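Budgeting for a second arm, sanity check please

Posted in Buying and Planning, 9 January 2019

blackwood_bench
We have one arm and are pricing up a second, plus grippers, so the pair can share a table and do small retail goods. Jinden have quoted 2,314 for the arm. The gripper is another 388. My manager has read the first number and stopped there. What am I forgetting?

torquewrench
Cables. Everything between the thing and the other thing.

nendell_nick
Mounting. We bought two lovely arms from Nesatside and then found our table flexed like a diving board. The rail and fixings came to 574 and I had to ask for it in a separate email, with a separate apology.

blackwood_bench
574 for a rail?

nendell_nick
574 for a rail, the fixings and somebody to drill straight holes. The first set of holes was free. I drilled those.

gantryfan
Contrary view: don't buy the second arm. A clamp costs 20 and never needs a firmware update. Most two-arm jobs are one arm working and one arm being an expensive vice.

torquewrench
Fine for brackets. Try it with anything that has a lid.

gantryfan
I have. You put the lid at the front.

nendell_nick
I'm with torquewrench. Snack bags, long cartons, little hinged cases: no clamp suits all of them, and you'll spend the saving on making new jaws every week.
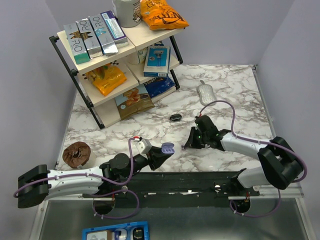 Budget for the stock as well. You want a proper mix of shapes on the shelf, shiny packets included, and you want spares, as grippers are not gentle with crisps. Ours goes through petty cash under "consumables", and the accounts people have views.

blackwood_bench
So arm, gripper, rail, cable ties, snacks. Is there a spare gripper in that?

torquewrench
Put two down. They'll strike one out and feel they've done their job.

gantryfan
Still say clamp.

blackwood_bench
I've added the clamp. It's the only line my manager has approved so far.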